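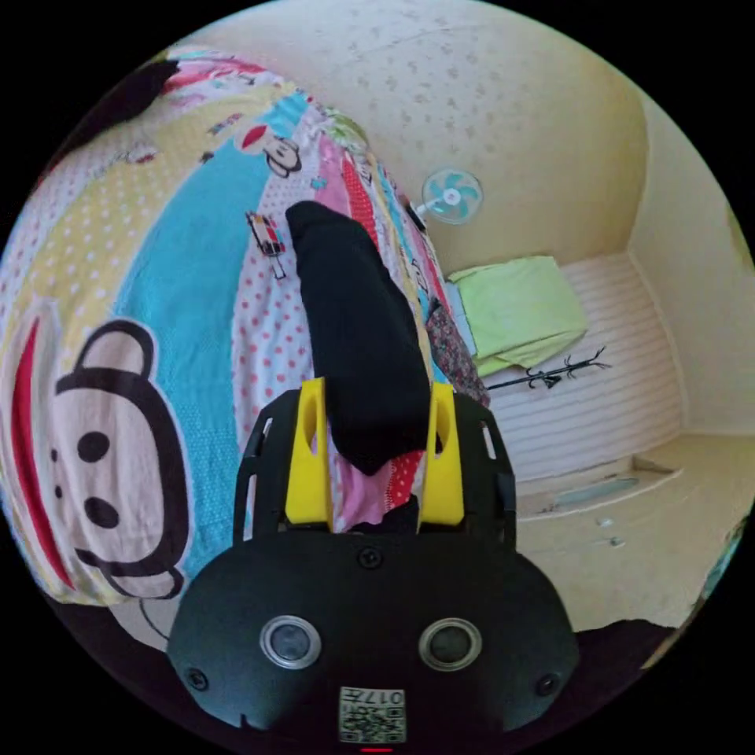
Questions we get about washing and folding day

**Can I fold laundry on top of the bed, or do I need a table?**
The bed is fine, and most of our Muvville families use it! Smooth the quilt first and shake it out – small dark things like socks have a way of hiding in a fold, especially on a busy children's pattern with monkeys and bright stripes all over it.

**How should I wash a printed kids' quilt?**
Cool water, inside out if it has a cover, and a mild soap. We wash ours on the gentle setting and hang it over two lines so the weight is shared (one line leaves a crease you'll be looking at for weeks). Please don't iron straight onto a printed face.

**Will dark clothes rub off on a light quilt?**
Once they've been washed a few times, hardly ever. Brand new black cotton is another matter, so give it a wash or two by itself and let it dry fully before you lay it on the bed to sort.

**What do you do with socks that have lost their partner?**
Keep them! We have a Gerkum basket by the dryer, and they wait there for up to 25 days, which is usually long enough for the other one to wander back from under a mattress or inside a pillowcase.

**Do you take quilts for mending?**
We do, at the Pavliuk counter, and we're always happy to see an old favorite come in. Small seams are often ready the same afternoon. Please bring it clean and dry, with a pin beside the tear.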